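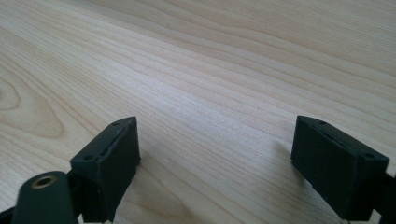

Maintenance entry, Nygård cell, July 2024. The left gripper of the hand-held pair was serviced at 893 operating hours. Both fingertips were removed, cleaned and refitted, and the screws were tightened in the order given on the Justar sheet. The jaw opening was then checked over the bare tabletop, with the inner faces of the two fingertips angled toward each other. Play at the linkage bushing remains within the limit. The bushing is to be replaced at the next service.

The cable was rerouted on the advice of Valter Sjögren. A grasp check at the two-tier rack followed, using the can. Of 22 grasps, almost all were accepted; the rejected ones are entered in the Clinaletti log.
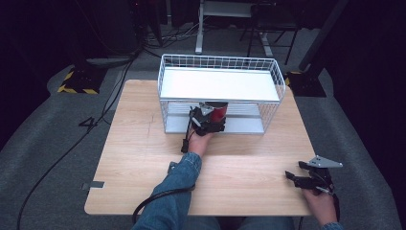
*Grasp check, lower tier, red can.*

Spare fingertips in stock: 6.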